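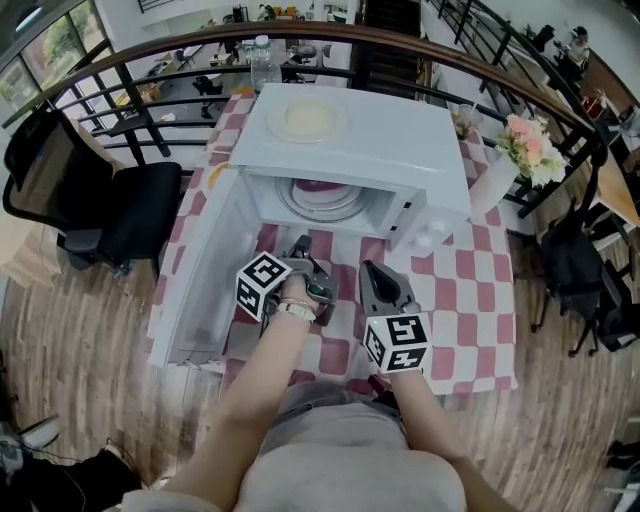

Slide 1. Good afternoon. My part of the session is the shared microwave, and I have 10 minutes. I look after the break areas at the Plemer building, and most of the complaints I get are about food and where people put it. Look at where ours sits: on a table with a checkered cloth, a vase of flowers right next to it and a plate of food on top. People use the top as a shelf. I did it too until we moved to the new floor.

Slide 2. What we asked people to do.
Keep the top clear. Check your manual for the space it needs above and behind.
Take your dish out when the timer goes off. If you find one that isn't yours, set it on the table and go ahead.
Cover anything with sauce.
Wipe the turntable with a damp cloth. Once a week it goes in the sink with dish soap.

(Pause here. Somebody always asks about fish. We have no rule on fish.)

Slide 3. The table. A cloth looks nice but it slides when you pull on the door, so at Josen they put a rubber mat under the oven. We copied that in December. Leave room on the hinge side - the door needs its full swing, and cups get knocked over there. Flowers can stay if they are out of the way of the door.

Slide 4. Cost. The Minja office has around 2,000 visitors a year and they get by with 3 microwaves. Mats, covers and cloths came out of the regular supplies order.

Slide 5. Cleaning when it's bad. Bowl of water, slice of lemon, 5 minutes on high, leave the door shut a while, then wipe. Careful with the bowl, it's hot.

Questions, then hand over to the Dirkano people for the dishwasher part.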